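Sarantis Produce Names Corpus
README, June release

Summary
The Sarantis corpus records the everyday names that people in the Orkmont district use for fruit and vegetables. It contains 2,025 entries in plain text, one entry to a line.

Contents
Each entry gives the name as spoken, the standard English name, the parish and the speaker's age band. Speakers came from 35 parishes. Names heard from only one speaker are kept — they carry the mark S in the last column.

Collection
Interviews lasted about 20 minutes and were held at Lultach Library. Spellings were settled by Boyang Cui, and earlier spellings remain in the notes file.

Known limits
Speakers under 15 were not interviewed. Names for squash and pumpkin overlap in several parishes and should not be merged without reading the notes.

Use
The corpus may be copied and changed for any purpose, provided that the Zeketness Language Archive is named as the source.

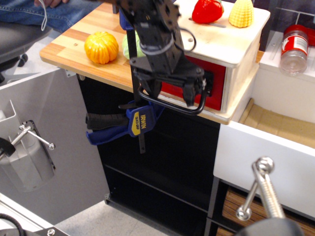
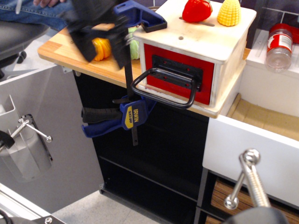 Toy vegetables on a wooden countertop, with a toy strawberry in the second picture.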